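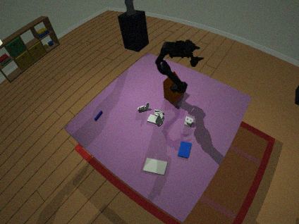
Re: [joltdale-floors] squeaks in the back hall, and the finish question
11 May 2021

Sorry for the slow answer, been under the house most of the weekend. Replying inline, trimmed a lot.

> We have the original boards in the back hall and front room, house
> is in Joltdale, same era as most of you on the north side. Three
> things. First, squeaks, worst by the bathroom door. Second, gaps,
> some wide enough to lose a dime in. Third, my sister in law says
> sand the whole lot and put poly on it, the guy at Brikeck says
> oil. I have 300 dollars till June. What would you do first?

Squeaks first. Always. No point putting a finish on boards you're going to be driving screws into a month later.

Can you get underneath? You didn't say. If yes, easy job. One person walks, other one lies in the crawl space with a flashlight and a piece of chalk. Mark every spot. Then go back with shims and glue, thin ones, tap in by hand, STOP when snug. If you hammer them you lift the board and now you've got a new squeak two feet over. Ask me how I know.

If you can't get under, it's the snap-off screws from above. They work ok. Not great in old pine, heads leave a hole you have to fill and the filler never takes color the same. By a bathroom door I would check for damp before anything else. Poke the joist with an awl. If it goes in easy then squeaks are not your problem.

> Should I fill the gaps? I read sawdust and glue.

No. Don't do sawdust and glue. Did it in our first place, looked wonderful until the heat came on, then it all cracked and came up in crumbs and I was vacuuming it till spring. Boards move. Winter gaps are wider than summer gaps, so wait and look again in June, you may find half of them closed up by themselves.

For the ones that stay open, either live with it or slivers. Slivers = long thin wedges of the same wood, glued on ONE side only, tapped in, planed flush. Slow. I did the front room that way over a winter and it's held. Rope is the other way, cotton cord pushed in with a putty knife, stain it first. Cheap and you can pull it out again.

> What about sanding?

How thick are your boards above the tongue? Pull a floor vent and look at the edge. Ours had been sanded at least twice before we bought and there was almost nothing left, the drum would have gone right thru to the nail heads. If yours are like that then don't rent the drum. Screen and recoat only, or scrub it and oil it.

Prices, since you asked off list and others might want them. These are what I paid or was quoted, yours will be diffrent:

drum sander plus edger, weekend, from Brikeck: 178, paper is extra and you will use more than you think
full sand and three coats by Leclerc, our two front rooms: 979
cotton cord, whole hallway: 5

I didn't go with Leclerc in the end but only on account of money. Neighbors did and theirs came out very nice, a bit shiny for me. They were out of the house for three nights with the smell.

Oil vs poly. This list will fight about it till the end of time so just my opinion. Oil if you don't mind doing the traffic spots again every year or so. A scratch you can fix in ten minutes with a rag. Poly if you have big dogs or you know you won't keep up. Once poly wears through to bare wood by the door you're looking at the whole room, you can't really patch it so it doesn't show.

And oily rags, PLEASE lay them flat outside to dry or put them in a can of water with a lid. Not in a heap in the trash. They do catch fire on their own, it isn't a story.

So with 300 and till June:

1. crawl space, chalk, shims
2. check the joist at the bathroom
3. cord in the worst gaps in the hall
4. scrub one closet floor and try the oil in there. Leave it a week. Hate it or love it, then decide on the rest

That leaves you most of the money. Keep it for the joist.

One more, whoever asked about felt pads falling off chairs. The stick-on ones are junk, get the kind with a nail in the middle. Drill first or you'll split the leg.

Also does anyone still have the long floor nailer from the Voltow street salvage day? I had it before Christmas, passed it on and lost track. No hurry but I've got four boards to put back where the old furnace grate was, and doing them by hand is no fun on my knees.

Got to run, more later on the stair treads, haven't forgotten

--
to leave this list send a blank message with "remove" in the subject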